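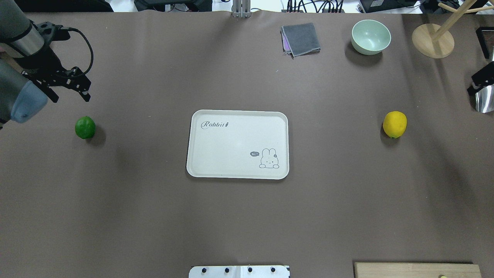

What does the Ciden tabletop set include?

A serving tray, a bowl, a cutting board with a handle, a knife and a folded cloth. The set is sold complete, and each piece can also be ordered singly.

MIVVILLE, 8 September 2024 - Ciden today released its small-table serving set for kitchens, break rooms and rental apartments. The set covers the preparation and serving of cut fruit for a small group and stores on a single shelf. Orders are open to retail and trade customers.

The tray is rectangular, off-white, with rounded corners and a low raised rim. The rim keeps fruit from rolling off when the tray is carried and is low enough for slices to be lifted out with two fingers. The launch print is the Rabbit pattern, with the name in script at the upper left and a line-drawn rabbit at the lower right saying "hi" in a speech bubble. A plain version follows in February.

The bowl is pale mint green with a wide mouth. It is intended for peel and seeds during preparation and for whole fruit afterward. The cloth is supplied folded to a square and fits beside the tray when the set is laid out.

Preparation takes place on the wooden board. Ciden recommends placing the board at the back of the table, the tray in the middle and the bowl at one side, so that slices move in one direction and the cutting hand does not cross the tray. 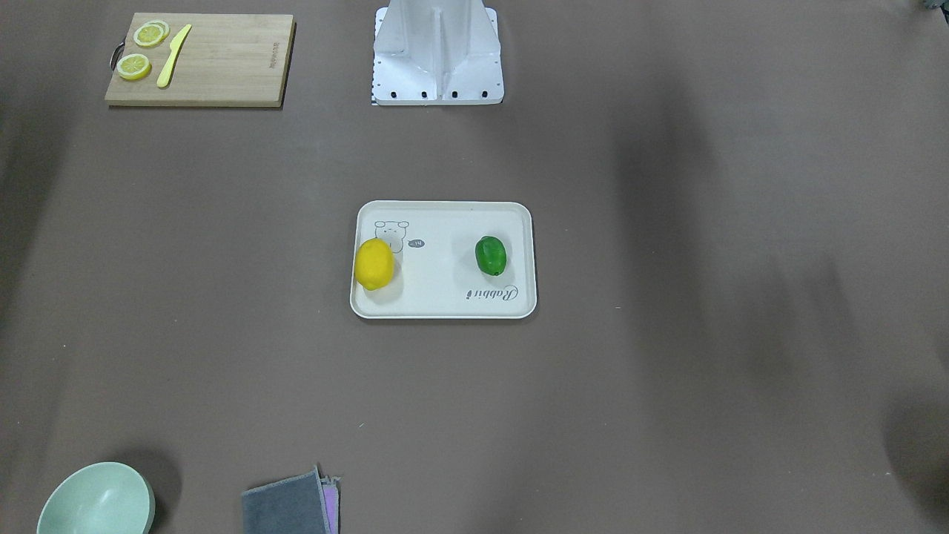
Kettler, which stocks tableware for short-stay apartments, said in its comments on the trial set that guests cut lemons directly on the tray when the board was stored out of sight, and asked that the two be packed together. Ciden has adopted the request. Board and tray now ship in one inner box, with the tray on top and a paper sheet between them.

The first production run is 1,251 sets. Of these, 800 are assigned to retail orders and 300 to trade orders. The remainder is held for replacements and single-piece sales. Trade customers may order in cartons of 2.

Finishing and packing are carried out by Astis at its Mivville site. Trays are checked for rim height and print position before packing. Boards are checked for flatness on both faces and rejected if they rock on a level surface.

For display, Ciden advises stores to lay the set on a dark, matte surface and to keep the tray lightly filled.
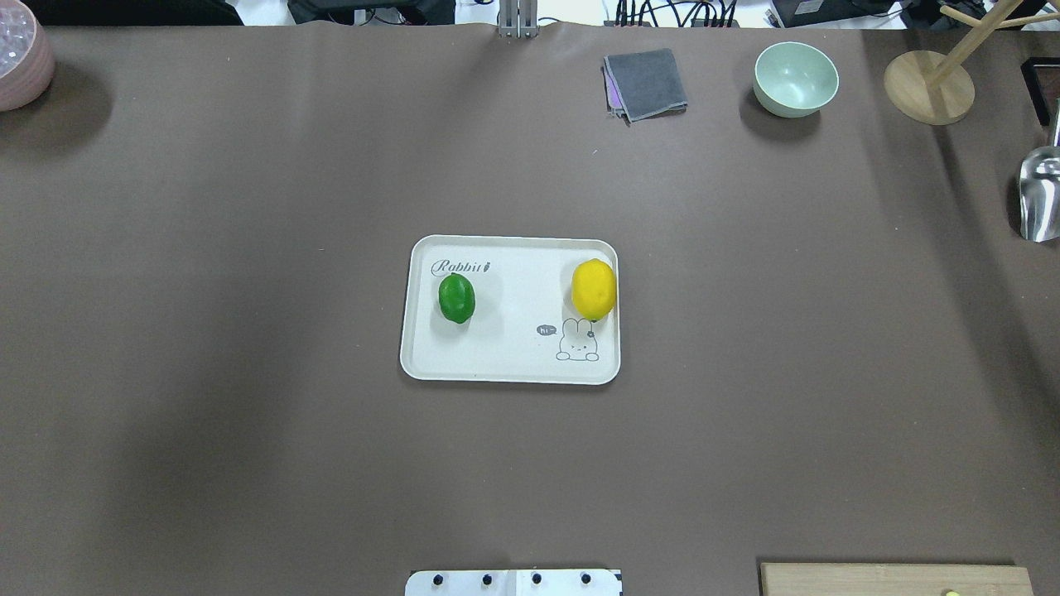

One lemon and one lime are sufficient. More fruit hides the print, and a full tray is harder to keep in order during opening hours. Artificial fruit is acceptable for shelf display and should be dusted along with the tray.

Care: wipe the tray with a damp cloth and mild soap. Do not use scouring pads on the printed face. Wash the board by hand, dry it upright and oil it when the grain looks pale. The knife should be washed and dried after each use with citrus.

Replacement trays and cloths can be ordered from the Ciden trade desk in Mivville. Carton dimensions and shelf labels are supplied with the order form.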